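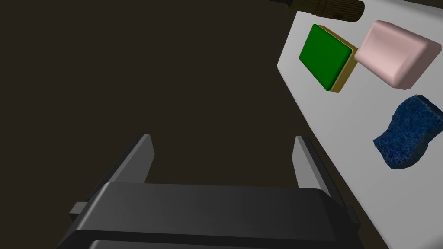 Reading a Lease Before You Sign It
Notes for session 8, Household Money and Paperwork
Instructor: Giang Vi

Welcome back, everybody, and thank you to those of you who brought in your own leases last time (with the names blacked out, bless you). I've read through all of them and I'm going to borrow a few of the clauses tonight.

Start with the term and the notice period, which are usually in two different places. In the Mastmont Apartments lease we looked at, the term is on page one and the notice rule is buried on page 11, under "Miscellaneous" of all things! If it says sixty days' written notice, then a phone call to the office doesn't count, however friendly the person at the desk was. Write the letter, date it, keep a copy.

Next comes the deposit. You want to find three facts: how much, what it can be used for, and when you get it back. "Normal wear" is a slippery phrase and we'll spend a good while on it. Sutrisno asked whether faded paint counts. Usually it does count as wear, but rules differ by state, so please look yours up and bring it along.

Late fees are where I'd like you to do some arithmetic. Suppose rent is due on the first, and the fee is $19 plus $8 for each day after that. Pay five days late and you owe $59 on top of the rent. Now try it for ten days. Keep your working, we'll compare.

One more, and it's my own hobbyhorse: automatic renewal. I once paid for two months in a place I'd already moved out of, all on account of one sentence I skimmed in August. Circle that sentence if your lease has one.

For next time
Read sections 4 through 7 of the sample lease and mark every word you'd want explained.
Tươi and Arlo, you're starting us off with the repairs clause.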